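# Wash kit packing moves to single-table layout at Flimineck

Flimineck, the community store that makes up wash kits for people arriving at short notice in temporary lodging, has changed the way its kits are put together. Since March all packing has been done at one table in the front room, and the old arrangement of three benches along the wall has been dropped.

The change follows a review by Ebere Shehu, who runs stock and packing. Under the previous system each bench handled part of the kit and passed a half-filled bag to the next. Bags waited between benches, and the contents were checked only once, at the end. A missing item at that stage meant opening the bag, emptying it and starting again.

Under the new method, every item for one kit is laid flat on the cloth before anything goes into the bag. The packer compares the layout with a printed card, then fills the bag from the heaviest item upwards. The card is initialled and goes in last.

The store sent out 3030 kits in its last full year. Its target for the current year is the same, with up to 500 held in reserve for the winter.

## Contents

The standard adult kit consists of toothpaste, a toothbrush, soap, a comb, a pack of wet wipes and a small towel. A sweet or other small snack is added where stock allows. Children's kits leave out the comb and carry a flannel in place of the towel.

Toothpaste has caused the most discussion. It arrives boxed, and the boxes take up more room than the tubes. A box laid on its side also tends to crush under a folded towel, which leaves the flap open and the tube free to slide out. Packers are now asked to take the tube out of its box at the table, check that the cap is tight and the seal unbroken, and lay the tube next to the towel. Empty boxes are flattened and put out with the cardboard.

One exception applies. Where the printing on a tube gives no use-by date, the box is kept with it. Lurdes Tavares, who checks incoming goods, said several donated lots carry the date on the box alone.

"If the box goes, the date goes," she said. "We had a full crate in that state and had to set it aside."

Labels in other languages are accepted provided the product can be identified and the date read. Tavares keeps a folder of translated labels by the goods-in door and adds to it as new lots come in.

## Towels

Microfibre towels have replaced cotton in the adult kit. They fold smaller and dry faster, which matters in shared lodging with little hanging space. The towel is folded in half lengthways, then in thirds, with the trimmed edge facing out so that it can be gripped when the bag is full. Colour is not matched to the bag or to the other contents.

Wipes are packed flat against the side of the bag with the resealable flap facing inwards. Packs stood on end were found to work open in transit. Any pack with a lifted flap is taken out of the kit stock and used for cleaning in the store.

## Room and table

The table stands in front of a folding screen, which separates packing from the collection point. The screen was moved forward when the benches were removed, and the space behind it now holds finished bags in crates of 50. Crates are stacked no more than 5 high.

Dymphna Egan, who draws up the packing rota, said a patterned tablecloth had been kept because it is wiped down easily and helps with spacing. The checks are used as a rough guide when the items are set out. A plain white cloth was tried first, and pale items such as wipes and tubes were harder to pick out against it.

Lighting remains a weak point. The single ceiling fitting leaves the back of the table dim in the late afternoon, and a second lamp has been ordered. Until it is fitted, packing stops at 4 pm and the remaining time is spent on sorting.

## Next steps

A separate card is being drawn up for the travel kit, which uses smaller tubes and no soap. Colm Geraghty, who drives the delivery round, has asked for the bag size to be settled before the card is printed, as the present travel bag does not fit the van's side racks. Two sizes are on trial.

Donations of sealed toothpaste, wipes and unused towels can be left at the front door between 10 am and 3 pm. Opened packs, samples without a date and glass bottles cannot be taken.

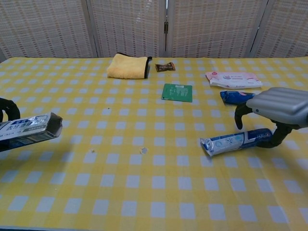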